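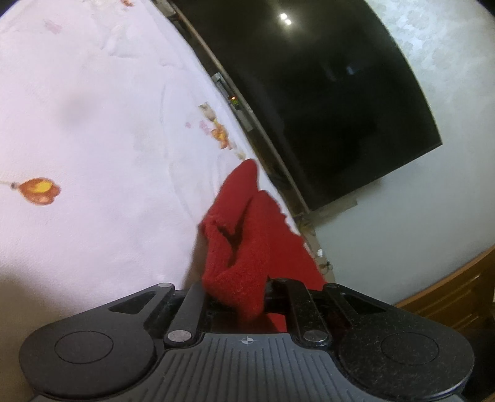 Visit report: hand-held gripper demonstrations, Jeltenell open day

Jeltenell opened its demonstration floor to visitors on a Thursday in July. The company collects examples of household tasks and sells them to groups that train robot arms. Most of the floor is laid out as furnished rooms. I was interested in two questions: how an operator shows a task by hand, and how that compares with driving an arm from a distance. The visit ran 70 minutes and both methods were on show.

The bedroom station

The first stop was a sock task. The operator carries a gripper in one hand and does the job with it directly, with no arm attached. A camera on the tool looks down over the jaws, and its view was up on a monitor beside the door. At the moment I noted, the jaws had a crumpled red fuzzy sock between them, doubled over on itself, with a flowered white sheet to the left and a switched-off television on the wall past the edge of the bed. The lens is very wide, so the bed edge and the television come out strongly curved.

The jaws are two black linkage arms with bare metal pivot pins. A small round target mark, divided into quadrants, is printed on the body near its upper center and stays in the camera's view. The staff called the tool the Rukari. It is their own build, and the finish had picked up specks of dust, as matte black parts do.

The task as written on the card at the station:

Approach the sock from above.
Close on the fabric, clear of the sheet.
Lift until the sock hangs free.
Carry to the drop point and open.

Each pass through the card is one demonstration. A full set for a single item is 40 demonstrations, and the item is thrown down again by hand between passes so that it lands differently. Operators are told to keep the approach slow and to avoid correcting a bad grasp in midair. If a grasp fails, they set the item down, open fully and start the approach again. The failed attempt is kept and labeled.

Soft goods are harder to show than rigid ones. A cup has the same outline on every pass. A sock has a new outline each time, and the place to grip has to be chosen from whatever folds are on top. The guide I spoke with said their sets for clothing are larger for this reason and take longer to review. The sheet is a further difficulty. Jaws that close too low pick up bedding along with the sock, and a policy trained on such passes will do the same.

Remote control

The second method was in the next room. Here the operator sits at a desk and moves a pair of small leader arms, and two full-size arms follow across the room. The desk software is called Vatis. It shows the wrist views and a force readout for each gripper.

I was allowed a turn. Picking up a folded towel took me several tries. The delay was short enough to ignore, but I kept closing the jaws early. There is no feel through the leader arms, so contact has to be judged from the screen, and depth is poor in the wrist view when the jaws cover the item. Trained operators watch the shadow under the gripper. I found that useful once it was pointed out.

Comparison

The hand-held tool is faster to set up. It needs no arm, no desk and no safety fence, and it can be carried into an ordinary room. The operator feels the fabric through the handle. Against that, a person can reach in ways that an arm cannot, and a share of the passes has to be rejected when the wrist path is replayed against the arm's limits. Jeltenell did not give a figure for the share.

Remote control has no such problem. Every motion recorded is one the arm has made. It is slower, the operators tire sooner, and moving the rig to a new room is half a day's work.

The current practice is to collect the bulk of a task with the hand-held tool and add a smaller remote set on the target arm. A display board credited the scheme to an earlier project, Mwakyusa, which dealt with sorting laundry. The board was short on detail and I could not get a copy.

Notes for a return visit

Ask how the position of the tool is recovered in a plain room with little on the walls.
Ask whether failed grasps are used in training or only kept.
See a review session, which was closed to visitors.
Check jaw wear. I was told the pads are changed on a schedule but not what the schedule is.

Practical

Visitor parking is behind the building and was full by 2 p.m. Groups are taken through in order of arrival. The bedroom station is narrow, so stand on the door side where the monitor can be read. Closed shoes are required in the room with the arms.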